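Section 4: Packing your cartons

Read this section before you make up the first carton. It applies to all Zevar moving kits, whether you are loading your own van or using the Skovero collection service.

4.1 Making up a carton

1. Lay the flat carton on a clean floor with the printed side down.
2. Open it out and square the corners by hand.
3. Fold in the short flaps first, then the long ones.
4. Run one strip of tape along the centre join and carry it up the side at each end.
5. Put a second strip across each end of the join.
6. Turn the carton over and press down on the base before filling.

Note: Book cartons and linen cartons use the same tape pattern. Wardrobe cartons do not. See section 5.

4.2 Filling a carton

1. Line the base with crumpled paper.
2. Place heavy items at the bottom and keep them flat.
3. Stand plates on edge, each one wrapped separately.
4. Fill any gaps with paper or tea towels.
5. Stop when the contents are level with the top edge. The flaps must meet without being forced.

Caution: Do not mix liquids with anything else. Bottles go upright in a lined carton of their own, with the caps taped.

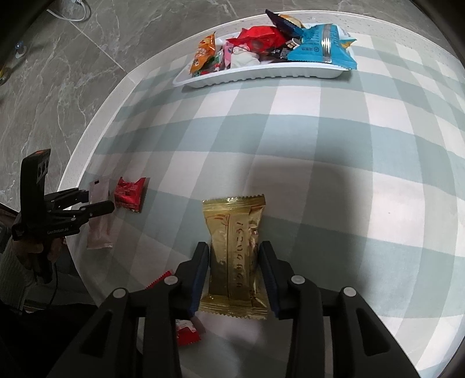

Kitchen cartons are usually the last to be closed, as the kettle and mugs are needed until the end. Leave one carton open for these and mark it LAST ON, FIRST OFF. The driver will keep it by the van doors.

4.3 Food cupboards

Start on the food cupboards 8 days before the move. Use up opened packets where you can.

1. Take everything out and throw away anything past its date.
2. Close opened bags with a clip and put them in a sealed tub.
3. Pack tins in a book carton, no more than 4 layers deep.
4. Pack crisps, biscuits and other light packets on their own, with nothing on top.

Caution: Frozen and chilled food is not accepted for storage at the Baláž depot.

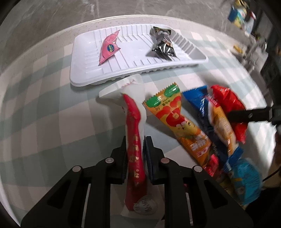
Light packets: see step 4.

4.4 Labelling

1. Write the room and a short list of contents on two sides and the top.
2. Stick a Grirnetar number label beside the room name.
3. Copy the number on to your inventory sheet.
4. Add a FRAGILE label only where it is needed.

Note: Labels do not hold well on cold or dusty card. Wipe the surface first and press for a few seconds.

If you run out of labels or cartons, ring the depot and ask for Yiran Yin. Questions about insurance cover for cartons you have packed yourself should go to Jozefína Matoušek. Have your inventory sheet to hand when you call.

Unused flat cartons can be returned with the driver if they are dry and have not been taped.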